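Data card for the **Tirkutex sorting set**, version 2. Last edited July 31, 2026. Questions and corrections go in the Ziltska issue tracker under the label `sorting`.

## What it holds

Teleoperated demonstrations of a single-arm robot picking light medical supplies out of open bins and laying them on cardboard. The set was gathered for imitation learning. It can also be used to train grasp detectors, but we haven't tuned the labels for that.

| Item | Value |
|---|---|
| Arm | one Franka arm, parallel gripper |
| Views | wrist camera, one fixed camera |
| Episodes per task | 60 |
| Frame rate, fixed view | 10 per second |
| Format | one folder per episode, see Layout |

Most episodes last around 70 seconds. The long ones are nearly all face masks, which come off the stack in twos and threes.

## Tasks

- `pouch`: take a sealed clear pouch from its bin and lay it on the cardboard.
- `mask`: take one face mask from the stack. Episodes where more than one mask came up are kept and marked `multi`.
- `syringe`: take one sealed syringe package. The packages may overlap in the bin at the start.
- `return`: any of the above, run in the other direction, from cardboard to bin.

An episode begins with the gripper above a bin (or above the cardboard, for `return`) and ends when the operator releases the pedal. The operator marks success or failure right after. A second person checks the marks at Adeleke before a batch is merged, and where the two disagree the episode gets `unclear`.

## Layout

```
pouch/
mask/
syringe/
return/
 <episode>/
 wrist.mp4
 fixed.mp4
 joints.csv
 gripper.csv
 meta.json
```

`meta.json` carries the task, the operator code, the outcome and the bin order. Bin order is read from the robot outward, so `bin_order[0]` is always the bin nearest the base. Version 1 had this reversed in the `return` folder. If you trained on it, check your loader.

## Collecting more

1. Put the three bins in a row on the board and lay the cardboard flat next to them.
2. Start both cameras before enabling the arm. The fixed view drops its first few frames, and late starts can't be repaired.
3. Change the bin order between blocks and write it down.
4. Keep the emergency stop within reach of the operator.
5. Don't tidy the bins between episodes of one block. We want the items to shift as they would in use.
6. If a package tears, end the episode, mark it `damaged` and use a new one.

Operators should do a short practice block first. Practice runs are saved under `scratch/` and never merged.

## Known problems

- Clear pouches give poor depth values, so depth is not included in the release.
- The cardboard has slits and holes in it. Models trained on `return` alone sometimes reach for these as if they were items.
- All bins are blue. We don't expect a policy trained here to carry over to other bin colors without extra data.
- Timestamps in `gripper.csv` run slightly ahead of `joints.csv`. The script `align.py` fixes this – run it before anything else.
- Left-handed operators are few, and their approach paths look different in the joint data.

## Not for

Real dispensing or any clinical use. The items are handled as props, and the labels say nothing about whether a package is still sterile.

## Planned

The Pirkska group will add a second cardboard layout in September, along with a small test split with unfamiliar items. Task names will stay the same. The test split will be held back from the public download and scored on request.

## Setup

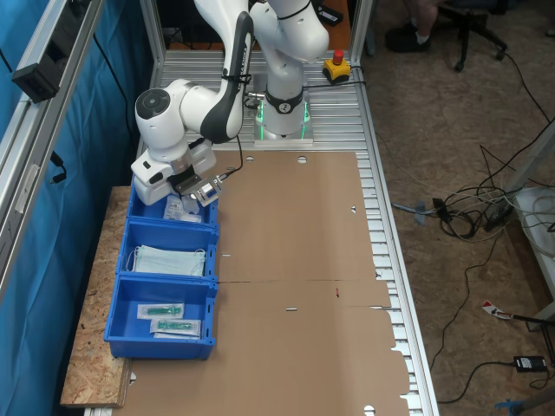
Adeleke asks that the `multi` episodes be left out of the default training split, with a flag to bring them back in, as a policy that sees them marked as ordinary picks learns to grab too deep in the stack.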